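Jullgate Publishes Good-Practice Guide for Small Robot Grippers Used Near People

Category: Robotics & Automation / Standards and Compliance

Last updated: February

Jullgate today released a good-practice guide for teams that run small robot arms with two-finger grippers in shared rooms such as labs, classrooms and light assembly areas. The guide is free to download and may be copied and adapted without permission.

The document was written with Plillex, which builds end-of-arm tooling, and Eichhorn, a test house that checks machines before they go into service. It covers grip force, wrist cameras, work surfaces, test objects and record keeping. It does not replace the safety standards or local laws that already apply to a robot, and it says so on the first page.

"Most of the teams we talk to have read the standards and still have questions about what to do at the bench in the morning," said Imke Diekmann, who led the work at Jullgate. "They want to know how hard the fingers should close, what to write down, and when to stop. We tried to answer those questions in plain words."

The guide asks teams to set a grip force limit for each object they handle and to post that limit at the workstation. The limit is to be checked with a force gauge at the start of every shift and again after any change to the fingers, including a change of pads. A gripper that reads more than 2 newtons over its posted limit is to be taken out of use until it has been adjusted and checked a second time.

For practice and acceptance runs, the guide recommends simple objects with flat faces and marks that differ from side to side, such as wooden letter blocks. A block that turns in the grip can then be spotted from the marks in the recorded images, even when its outline looks the same. 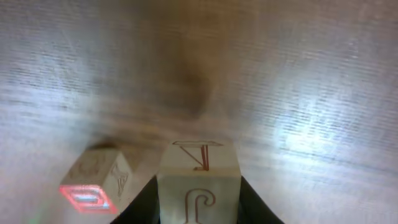
Work surfaces get a section of their own. Pale cloth and other light coverings are allowed, but the guide asks teams to check the wrist camera view for glare before a run and to move or dim the lamps where it hides part of the work area. Lights are then to stay as they are until the run is finished. Coverings must be fastened at the corners so that they cannot be dragged by the fingers.

Camera focus is treated in the same way. Operators are told to look at the live view with the fingers both open and closed, and to confirm that the object between the fingertips can be made out in each case. Anything that blurs or blocks part of the view should be noted in the run record, along with whether the run was kept or thrown out.

An acceptance test in the guide calls for 1000 grasps, split into sets of 50. After each set the operator stops the arm, looks over the fingers and pads for wear, and signs the record. Dropped objects are logged but do not end the test. Any unplanned contact with a person does end it, and the test starts over from the first set once the cause has been found.

Eichhorn tried the procedure at its Dillerell site before publication. Two changes came out of that trial. The stop between sets, at first optional, is now required, and the record sheet was cut from four pages to two.

"The long sheet was not getting filled in properly," Diekmann said. "People skipped the middle pages. A shorter one that is complete is worth more to an inspector."

The guide also sets out who may change a force limit — one named person per workstation, with a named deputy — and asks that old limits be kept on file next to new ones. Staff who only load and unload objects do not need the full training, but they must be shown the stop button and must press it once themselves before their first shift.

Jullgate will take comments on this edition from users and inspectors. Plillex will supply the record sheet with its new grippers, and Eichhorn plans to offer the acceptance test as a service to outside teams at Dillerell. Printed copies of the guide can be requested from the Jullgate press office, which also handles interview requests.

14 shares | 2 comments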